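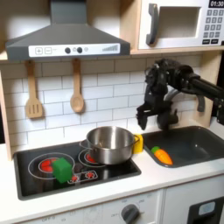

Treltance Shared Workshop | Robotics Bench Group

Arm build moves to the toy kitchen

The Robotics Bench Group has moved its tabletop arm from the bare test plate to a child-size play kitchen, where it will stay through May. The arm, listed in the shop log as Dokari, was built by members on the evening benches at Treltance. It enters from the right side of the counter, on the same side as the sink.

The current task set is short. The arm is to pick up a piece of toy food or a block, carry it to a named place on the counter, release it and return to a hold position above the work. The places in use are the pot, the sink basin and the cooktop. Pieces include a carrot with a green top, a green block and a yellow block. The blocks stay in the set as grip checks, and for that purpose their position on the counter is left to whoever sets up the run.

Work on the bare plate ended when the log reached 3000 cycles. Most of those were plain point-to-point moves with no load. They were enough to settle the joint limits and to find two faults in the wiring, both at connectors that had been crimped by hand. The connectors were replaced and the cable was given more slack at the elbow. No fault of that type has been logged since.

The kitchen adds three problems the plate did not have.

The first is the hood. It stands out over the back of the counter, and a straight path from the sink side to the far burner can bring the upper part of the arm close to it. The planner now treats the hood and the space under it as a keep-out box, with a separate, smaller box for the utensils hanging on the backsplash. Paths to the cooktop are longer as a result. A full move from sink to far burner takes 17 seconds at the present speed limit, and the group has decided to leave the limit alone until the release step is reliable.

The second is the pot. It is stainless steel and reflects whatever is near it, so the vision code has at times reported a piece on the wall of the pot that was in fact standing next to it. The fix in use is a mask. Once the pot has been located, anything detected on its outer wall is dropped from the list of targets. The mask does nothing for reflections on the inner wall, and those are still open in the log.

The third is the sink. A piece in the basin lies below counter level, and the gripper has to come down nearly straight to avoid the rim and the faucet. The wrist offset was measured again for this purpose, and the approach now starts from a point directly over the basin. The carrot remains harder than the blocks. It rolls when one finger touches first, and the leafy top gives the vision code a false center. Picks on the carrot are aimed at the thick end.

Software changes for the kitchen are in the shop repository under the branch name Chisholm. The branch includes the keep-out boxes, the pot mask, the new sink approach and a revised homing routine. Members running the older branch should not use it on the kitchen, as it has no knowledge of the hood. The homing routine must be run at the start of each session and again after any stop made with the red switch.

Parts of the arm are commercial and parts were made in the shop. The motors were bought. The base bracket was cut and drilled on site, and a second one is on the shelf as a spare. The first base bracket flexed under a fast reversal, which showed up as a small sideways error at the gripper. The replacement is thicker and is bolted through the bench. Bolt torque should be checked weekly by whoever opens the bench.

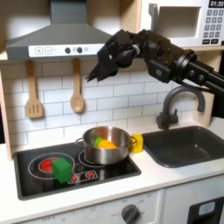
Zadlow wrote in on the members' board to ask for a different order of work, saying the group should raise the fingertips before it touches anything else in the software. Narrow tips are fine for the edge of a block, the message said, but on a rounded piece they leave too little contact, and no change in approach angle will make up for that. The message proposed a soft pad on each finger and a repeat of the carrot picks with the same code, so that only one thing changes between the two sets.

The group has accepted the second half of that proposal. A pair of pads is being cut from sheet rubber and will be fitted after the present set of runs is finished. The present set is 135 picks, divided among the pieces in use, and it will be completed with the bare tips so that there is a baseline. Results for both sets will be posted in one table in the log, with dropped pieces and missed pieces listed separately. In the earlier log these were recorded together, and the two kinds of failure cannot now be told apart.

A change to the cable run is also planned. The cable hangs on the underside of the arm, and on the sink side it passes over the faucet. Clips will be printed to hold it closer to the upper segment. Until they are fitted, moves that turn the base while the arm is low are blocked in software.

Bench time for the kitchen is open to members who have completed the arm safety session. There are 13 places on the list for May, one per evening slot, and each slot needs two people at the bench, one at the keyboard and one at the switch. Slots begin at 6:30 p.m. The person at the switch does not place or remove pieces while the motors are powered.

Items still wanted: a second toy pot with a dull finish, short lengths of cable sleeve, and a spare power supply of the same rating as the one now in use. Leave them on the shelf under the bench with a note marked for the Robotics Bench Group.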